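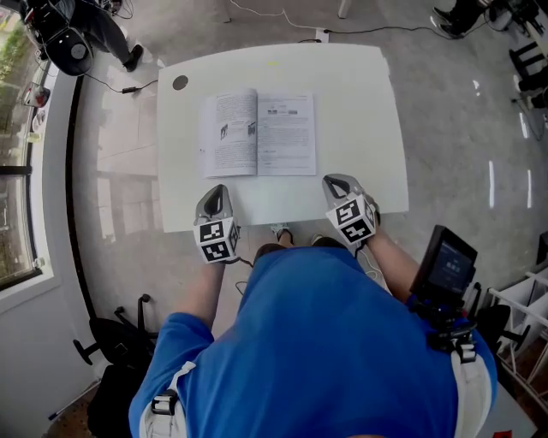 An open booklet on a white table, two pages of small text.

I still believe in the printed booklet. When I bought my Tellden heater, the paper inside had only a web address, and I needed 14 minutes to find the right page. My neighbor Garba Ibrahim says paper is waste, and I respect this opinion. But a booklet stays open on the table while both hands are busy. A phone goes dark after one minute. Companies should print less advertising and keep the instructions, please, in letters my eyes can read.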